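Gillies to Open Cannabis Seed Library for Home Growers in Arnley

ARNLEY, 16th November – Gillies, the cannabis seed company, is opening a lending-style seed library where adult home growers can pick up seed from older cannabis varieties, grow it out and share what they learned!

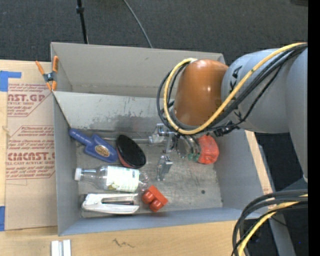 Growers have been asking for this for years, according to Lærke Bergmann, who told the company that too many of the plants she loved in her first garden can no longer be bought anywhere. She would like to see the old, slow-flowering kinds get another chance, "even the fussy ones that take up half the greenhouse."

The library starts with 56 varieties, many of them kept going by small gardens that never sold a seed (and some that hardly ever gave one away). Each packet comes with a card listing plant height, flowering time, scent and any known trouble with mold or mites. Growers fill in the back of the card at harvest and send it in, and their notes go into a shared record called Gendinard, which any member can read for free.

Members can take up to three packets per season. There is no charge for the seed, and members don't have to send any back, although Gillies would be delighted if they did – especially from plants that stayed healthy through a damp fall.

A trial run that began in June brought in 1068 grower cards, and they make wonderful reading. One variety listed as smelling of pine was reported again and again as smelling of grapefruit, and its card has now been changed. Another, described for years as a short plant, grew well over head height in open ground and has moved to a different shelf altogether.

The library shares a building with the Tivbridge growing school, which will run evening classes on seed saving, pollination and drying. The first class covers how to tell male plants from female plants early on, a skill that saves a lot of heartache later in the season.

Membership is open to adults living where home growing is allowed, and proof of age is needed at sign-up. Local plant limits still apply, and the library team can go over them with new members.

To join, ask for a form at the Gillies front desk in Arnley. Seed for the coming season can be reserved as soon as the form is handed in.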